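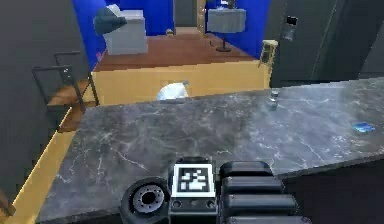 Why does the planner time out when the target is near the far edge of a worktop? The cost map was marking the last strip of the surface as unreachable, so the search used up its time looking for a path that the settings had ruled out.

Home Tickets Docs Releases Search

Ticket 459: pick planner times out in simulated flat
Product: Tovex planner, Wirnley branch
Opened by: Saturnino Zabala
Status: fix in review

Steps: load the Betdale flat, run the pick task with the default config. The planner gives up at 3000 ms and returns no path. Happens on every run with a target near the far edge. Targets close to the robot plan normally.

Tried first: raised the time limit. No change, it just took longer to fail. Cleared the cached cost map and restarted the planner node, same result. Went back to the November config and the fault went away, which pointed at the edge margin. That value was changed when the two config files were merged.

The bag class was checked as well, in case its collision shape was too big. Padding was left at the default.
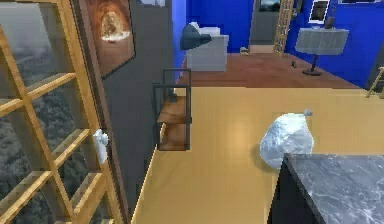

Tied bag on the pale floor, partly behind the counter corner.

Bag shape is fine. The padded hull does not reach the worktop cells, so I have ruled it out. Next I loaded the television area to see if the margin fault affects other furniture. The console there has open compartments, and the perception node was filling them in as one solid block. I think that is a separate fault — the voxel size is set too coarse for shelves — but it uses the same config file, so I am noting it in this ticket.

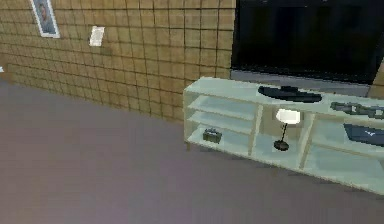 Iñaki Moya replied that the voxel size should not be touched here, as the Manzano job depends on it, and asked for the shelf fault to be opened as its own ticket with the planner log attached. He was happy for the edge margin to go back to the old value.

Done. Margin restored, shelf fault split out. Reran the pick task 6 times and got a path each time. Still to do: a floor-level pass with the chair and stool loaded, as thin legs have dropped out of the cost map before.

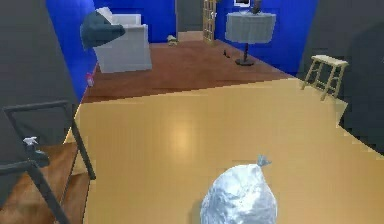 Floor-level view, bag in front, chair left, stool right.

Leaving this open until the floor pass has been run — please don't merge before then.

Related tickets
Shelf compartments filled in by perception node
Thin legs missing from cost map
Config merge overwrites local margins
Planner log does not record the reason for a timeout

Last updated: July 16, 2021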